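2024-02-20

Quick one, kettle's on. Boiler again. Well, not the boiler as such – the pressure, which has been dropping since we moved into the Skultdale place and which I've been topping up like a fool every few days because that was easier than ringing anyone.

So. The boiler is a Kuhlmann, came with the house, no manual. The needle should sit somewhere in the green bit when it's cold. Ours slides down to nearly nothing, then it locks out, then no hot water, then me on the landing in a coat with a torch. Open the filling loop, wait, close the filling loop, back to bed. Repeat.

Things I tried before giving in:

- Bled all 7 radiators. Got air out of two. Felt very capable. Pressure dropped again, obviously, becuase bleeding them lets pressure out and I hadn't topped up after.
- Went round every valve with kitchen roll. Dry, dry, dry, bit of old green crust on the one in the back bedroom, dry.
- Looked at the ceiling under the bathroom for a good while. Nothing. Slight crack, but that was there at the survey.
- Turned the filling loop off properly, both ends. No change.

Rang Rillitz in the end, the heating people down past the garage. They couldn't come for three days. Fine. Wore jumpers. The chap was here for less than an hour and found it more or less straight away, annoyingly. Expansion vessel. It's a metal tank thing inside the boiler with a rubber sheet in the middle, water one side and air the other, and when the air side goes flat there's nowhere for the water to go as it heats up. So the pressure shoots up, the safety valve opens and a bit dribbles out of the little copper pipe on the outside wall. Then it all cools down and you've got less water than you started with.

The copper pipe! I had walked past that pipe every single day taking the bins out. There's a damp streak down the brick under it. I thought it was from the gutter.

He pumped the vessel back up with what looked to me like a bike pump, changed the safety valve as well as it wouldn't seat properly any more, and said keep an eye on it. If it drops again inside a few months the rubber's gone and it wants a new vessel. He also had a look at the sludge filter and made a face. That's booked for June when I don't mind the heating being off.

While he was here I asked about the room stat, the Zinton one in the hall. It's been reading 2 degrees warmer than the hall feels. Apparently it's too near the radiator. Could have worked that out myself. It's going on the opposite wall when I can find the right screws.

Anyway, if yours keeps dropping – go outside and look at the pipe first. Tie a freezer bag over the end if you're not sure (loosely, and only overnight, and mind it, it can come out scalding). Water in the bag in the morning, there's your answer. Saves crawling about with kitchen roll.

Needle hasn't moved so far. I check it far to often. Will report back after the sludge business. 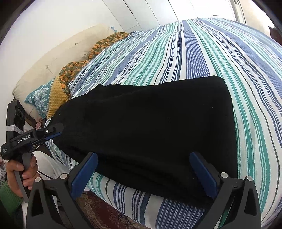
Oh and get the old valve off them if they swap it. Mine's on the windowsill, bit of grit stuck right across the seat, tiny. All that for a bit of grit.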